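Workshop notebook, March
Limescale test, second round

Started at 8:15. Marcelle had already filled the kettles, so the first boiling was finished before I took off my coat.

The question is still the same as last month. The tenants in Stotdale complain that white marks come back on plates and glasses a few days after cleaning, and Waldemar thinks the softener cartridge is used up much earlier than the label promises. I think the water simply stands too long in the pipe over the night. We both can be right, so we test both.

Water samples: 16 bottles from the cold tap, taken before anybody used it in the morning, and 16 after the tap was running for 90 seconds. Each bottle is marked with a letter for the flat and a number for the order. Please do not write on the caps, the caps get mixed. Last time I lost two samples in this way and I was angry with myself the whole afternoon.

First results with the drop test. The standing water needs more drops than the running water, but the difference is smaller than I expected. In flat C there is no difference at all. I repeated flat C and got the same result. Either the pipe there is shorter or someone was washing hands before Simone came with the bottles. She will ask them.
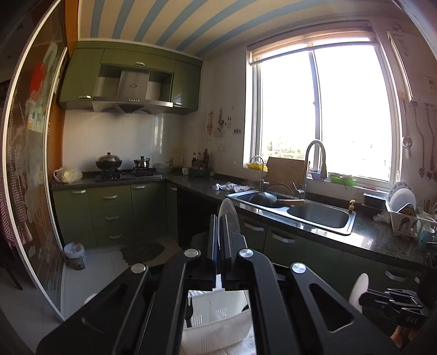

Vinegar against citric acid. I used the old glass strips from the Clanon job, because they already have an even layer of scale and we have plenty. Strips lying in citric acid were clear after 63 minutes at room temperature. The vinegar ones still had a gray line at the edge at this time, and the smell was quite strong, so Hervé opened the door to the yard and we all worked in our jackets. Warm citric acid should be faster, but I do not want to recommend it for the tenants before I know what it does to the rubber seals.

Seals: I put three in the solution at noon. One is from Jardine, two are without a name. I will look at them tomorrow and again after one week. They must be dried with paper before weighing. The balance was drifting a little today, so I made the zero again before each piece.

Mistake to remember: I wrote the first four drop counts in the wrong column. They are corrected in blue. The black numbers are not valid.

To do:
Ask Margaux for the date when the cartridge in the cellar was changed.
New indicator, the bottle is nearly empty.
Flat C again, with the tap closed from the evening before.
Return the measuring cylinder to Hervé.

Stopped at 16:40. The blank sample is in the fridge, lower shelf, behind the milk.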